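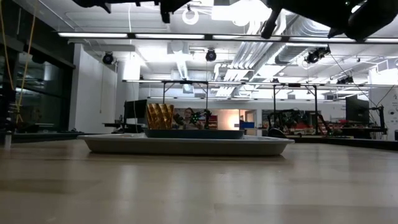
Qui sommes-nous ?

Pakska, c'est un atelier partagé où l'on construit des bras robotisés entre passionnés - et on adore ça ! Tout a commencé dans le garage de Liv Forsberg, avec un moteur de récupération. Aujourd'hui, on est 31 membres, débutants compris.

En ce moment, on règle les pinces au-dessus des plateaux, le blanc et le petit gris foncé. Raed Masri réécrit la commande (version 11, courage Raed !). Envie d'essayer ? Passez nous voir.

Commentaires

Gleice P. : Quel beau plafond, tous ces tuyaux !
Birdie : Vous prêtez les outils ?
Pakska : Oui, sur place - à bientôt !

Contact | © 2025 Pakska | Haut de page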